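Chapter 4
Reading the Numbers Behind a Media Panic

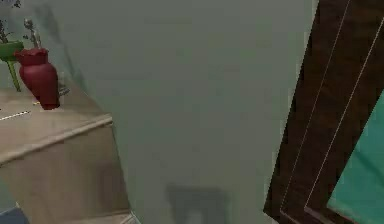 4.1 The complaint that never goes away

Every generation of adults seems to be sure that the one behind it has been ruined by something with a cover, a dial or a plug. Cheap novels were supposed to rot the minds of young women. Radio would kill conversation. Comic books would turn boys into thieves, and television would finish off whatever was left. The worry in this chapter is newer. It holds that short videos have destroyed the ability of ordinary people to pay attention.

You have probably heard this claim so often that it feels like a fact. You may even believe it about yourself. The claim could be true. But when you go looking for the evidence, you find a great deal of confident writing resting on very little, and most of the writers are quoting one another.

4.2 A case: the Brimside report

Take the report that made the rounds in the town of Brimside one August. It came from Kemari, a company that sells a focus-training app to school districts, and it announced that students there had "lost half their attention" to video feeds. The local paper ran the line as a headline. Two radio hosts repeated it before the end of the morning, and neither of them mentioned who had paid for the study.

The report itself was thin. It drew on 52 students, all of them already signed up for the app. Each sat through 3 tasks on a laptop, and "attention" meant the time before the student clicked away from a page of plain text. There was no earlier group to compare them with. The word "lost" had nothing under it at all -- you cannot lose half of something that was never measured the first time.

Notice also what the text was. The students were given a long passage on water rights. A teenager who leaves that page after a minute may have a damaged mind, or may have good sense. The study had no way to tell the two apart.

4.3 When the skeptics get lazy

It would be easy to stop there and feel clever. Plenty of columnists do. Their usual move is to list the old panics, as this chapter did in its first paragraph, and then suggest that because people were wrong about radio they must be wrong about phones. That is a weak argument. A smoke alarm that has gone off over burned toast can still go off over a fire.

The magazine Tarar made this mistake in its reply to the Brimside story. It called the whole matter "settled nonsense" and cited a survey by Gurkia, a polling firm, in which most young adults said they could concentrate just fine. People are poor judges of their own concentration. A survey like that tells you what people say about themselves, and it settles no more than the Kemari report did.

4.4 What to ask first

For the rest of this chapter, you will read columns, reports and opinion pieces on both sides. Before you decide whether you agree with one, write down your answers to the following.

Who paid for the work, and do they sell a cure?
What was measured, in plain words?
Compared with what, or with whom?

If the piece does not let you answer, note that too. Section 4.5 begins with two columns printed on the same page of the same newspaper, using the same figure to reach opposite conclusions. Read both before looking at the notes that follow them.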